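Flurside Allotment and Garden Society
Minutes of the general meeting held on 21 January 2019 in the upstairs room, Sopacua Hall

Present: Ratih Nasution (chair), Farah Pangaribuan (minutes), Azlan Mandagi, Ikhsan Kwok, and members as per the signing-in sheet.
Apologies: Wahyudi Tjoa, who sent a written report on water.

The meeting opened at 7.10 pm.

1. Minutes of the last meeting

Taken as read. One correction: under item 6 the path to be widened is the one between the Plilleck gate and the first tap, not the second tap. Signed by the chair with that change.

2. Matters arising

The hedge on the lane side has been cut back to the height agreed. The contractor left the brash in two heaps by the lower gate. Azlan said it was dry enough to shred but the shredder is still with the repairer. Members are asked not to burn it.

The lost padlock key has not turned up. A new padlock has been fitted to the Plilleck gate and keys can be collected from Ratih. Old keys should be handed back at the same time.

The letter to the council about fly-tipping in the lay-by was sent before Christmas. No reply yet. Farah to write again.

3. Money

Ikhsan gave the figures. The balance in the current account is £2126. Out of that the water bill is still to come, and the insurance falls due in February. He proposed keeping £500 aside as a reserve, as last year. Agreed.

A member asked whether the reserve was too low given the state of the lower fence. Ikhsan said he would like it to be higher but not at the cost of putting up rents this year. Rents to stay at £25 for a half plot. Full plots also unchanged.

Late payers will get one reminder by post and then a phone call. After that the plot is offered to the next person on the waiting list, under rule 9. There was some discussion of whether a phone call was needed as well as a letter. It was left as it is.

4. Water

Wahyudi's report was read out by the chair. The supply was turned off and the pipes drained in November. The tap nearest the compost bays has a cracked body and will need replacing before the supply goes back on. He has the part. The float valve on the middle trough sticks and the trough overflowed twice last summer. He suggests a new valve and a lid, as the trough was full of leaves when he emptied it.

Cost of the valve, lid and fittings: £140. Agreed without a vote.

Mr Tjoa also asked that hoses not be left connected to the taps overnight. This was raised last year. Ratih will put a line in the spring letter.

Two members asked for a tap on the top path. The chair said the pipe run was long and uphill and the pressure at that end was already poor. Azlan to find out whether a larger pipe would help and report back.

5. Lower fence

Three posts have gone at ground level and the wire is sagging between them. Rabbits are getting in and the plots along that side lost most of their winter greens. Azlan showed a sample of the mesh he would like to use and said it should be turned out at the bottom and pegged, as burying it in that clay is hard going.

Options discussed:
Replace the three posts only, using our own labour.
Replace the whole run with new posts and mesh, with a contractor.
Repair the posts now and do the mesh in sections over two winters.

The third was preferred on a show of hands. Work morning to be held in February, date to go on the board by the gate. Bring gloves and a spade. A post rammer can be borrowed from the Flikside society, who had our rotavator in the autumn.

6. Seed and potato order

The order closes at the end of the month. Farah has the forms. Seed potatoes will again be sold by weight from the hut, first earlies first. Onion sets are up a little in price. Members who ordered shallots last year and got the wrong variety have been given a credit, and should write it on the form when they order.

There was a request for bulk manure. The farm will deliver but the lorry cannot get past the Plilleck gate while the ground is soft. Put off until the spring.
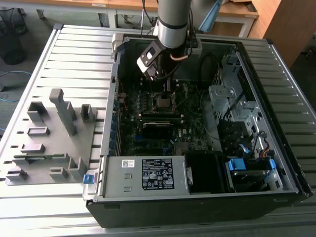

7. Compost bays

The left-hand bay is full and should not be added to. It will be turned on the work morning if there are enough people. Cooked food was found in the right-hand bay again. The notice has been replaced with a larger one. Bindweed and couch grass must go in the skip or be taken home – they are not to go in the bays under any circumstances.

Ikhsan asked if the rotted compost could be shared out by the barrow. Agreed, two barrows per plot to start with, first come first served, and new plot holders to have theirs kept back for them.

8. Summer show

The hall is booked. The schedule will be the same as last year apart from the class for three leeks, which becomes a class for two. There was a long discussion about whether dahlias should be shown in the society's vases or in exhibitors' own. Society's vases, by a small majority. Ratih still needs someone to run the tea table.

9. Any other business

The wheelbarrow with the green handle has a puncture. Azlan will fix it.

A member reported slow worms under the old carpet by the hut. The carpet is to stay where it is.

The chair thanked Wahyudi in his absence for draining the pipes on his own.

10. Next meeting

To be fixed once the hall has confirmed its spring bookings. Farah will send round the date.

The meeting closed at 8.45 pm.

Actions
Farah: second letter to council; order forms; date of next meeting.
Azlan: top path pipe; fence materials; barrow; chase shredder.
Wahyudi: cracked tap, valve and lid.
Ratih: spring letter; keys; tea table.
Ikhsan: insurance; rent reminders.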